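Search threads

Brick wallpaper on three walls, too much?

brornness60: Bought 11 rolls of blue brick print for the hobby nook. My sister says one wall only. Opinions?

Murkley_G: One wall. Three closes the space in.

tansy172: Disagree. Three is fine if the floor is pale.

Murkley_G: Pale floors show everything. I gave up on mine by October.

Giuliana Londoño: I'd do all three and keep the pattern level at the corners. Mine is slate blue with thin white grout lines, over a cream, pink and mint mat with roses and butterflies. Murkley_G is right about crumbs, they show up dark on it. I'd still pick it again.
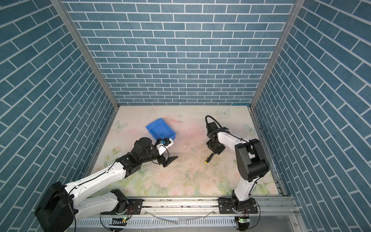

Related threads
Wustevholm paste drying time (16 replies)
Floor mats that lie flat
Cáceres tile print, any good?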